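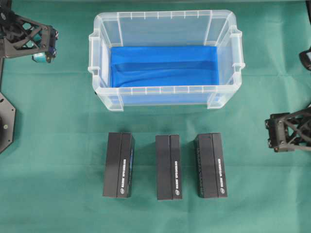

One of our regulars reckons we're the only shop left where you can buy a single button and get a cup of tea with it. I'm not sure about the only, but the tea is true enough, and so is the button.

About us
May. Posted by the owner

Hello and welcome to Dadico! I run a small haberdashery and sewing school in Westthorpe, up the hill from the old market hall, and I've been at it long enough to have served people who came in first as babies in prams. I started out with one cutting table, a kettle and 700 reels of thread I'd bought from a tailor who was packing up – most of them brown, as I found when I got them home.

These days there are more than 3,000 buttons on cards, plus ribbon, zips, elastic, wool and quite a lot of curtain tape (people always need more curtain tape than they think). Our linen comes from Bouazza, and the lining fabric is from Brurketti. I've tried others and gone back both times.

Classes are the bit I love most. Beginners make a cushion cover and then a simple skirt, and after that you can bring whatever you like, even that dress with the broken zip you've been hiding in the wardrobe. We keep the groups small so you're never waiting ages for help with your bobbin.

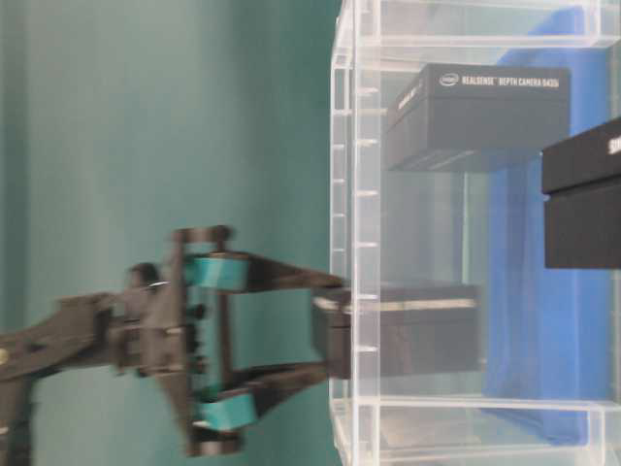
Why no evening classes in summer, a reader wrote to ask, when the light is so much better for dark fabric? Fair point, and I've given in – from June we'll be open until eight for anyone who wants to hem in daylight.

We do alterations too, mostly trousers and school uniforms. Please bring the shoes you'll be wearing, and wash things first!

Print this page | E-mail this page

Contact Dadico, Westthorpe | © Dadico | Back to top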